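Home Lists Archive Search Subscribe Log in

Virkumer Community Workshop - members' list
Subject: Re: Replacement pads for the hand-held gripper
Date: Tue 16 October
From: Equipment Coordinator, Virkumer Community Workshop

Dear members,

Thank you to those who responded to the enquiry below. The reply has been held over until the build log could be checked, and it is set out under the same headings as the original message.

> The Iltlow build group wishes to confirm the current condition
> of the finger pads on the hand-held gripper before ordering
> material. Could the workshop advise:
> (a) whether both pads require replacement or only one;
> (b) whether the brass-coloured rings are to be kept; and
> (c) whether the printed arms will be altered at the same time.
> We would prefer to purchase a single sheet of rubber from
> Drorker and to share the cost between the two projects.

1. Log entries

The gripper had recorded 3,266 closing cycles at the last reading, which was taken at the end of the weekend session. The present pads were glued on in February and have not been changed. Members are reminded that the cycle counter must be read before the battery is removed - two readings have been lost this year and cannot be recovered.

2. Ordering

The workshop supports a shared order. The Drorker sheet is sold in one width only, and a single sheet will yield over 19 pads at the present size. The balance will be stored in the drawer marked Zamani, with the spare fasteners, and may be drawn on by either project once an entry has been made in the stock book. Please do not cut the sheet until the revised template has been circulated.

3. Condition of the pads

Both pads are to be replaced. The edges have frayed on each side, and the face of the right-hand pad is the more worn of the two and is carrying a good deal of debris. Cleaning alone is not considered sufficient. 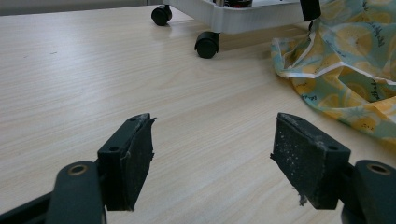 4. Rings and arms

The brass-coloured rings will be kept. The arms will not be altered in this round, and any member wishing to propose a longer arm is asked to submit a drawing to the list for comment. The side screws should be set aside in a labelled tray during the work and refitted by hand. Power drivers are not to be used on the printed parts.

5. Next steps

The Iltlow group is asked to confirm its share of the order by reply to this list. The old pads should be scraped off and the adhesive left to cure overnight before the gripper is used on any task. The counter will be reset to zero when the new pads are fitted, and the final reading entered in the log.

Regards,
Equipment Coordinator
Virkumer Community Workshop

Recent threads
Bench booking for the laser cutter
Stock book - missing entries
Iltlow wrist joint: revised drawing
Zamani drawer labels
Battery charger tagged out of service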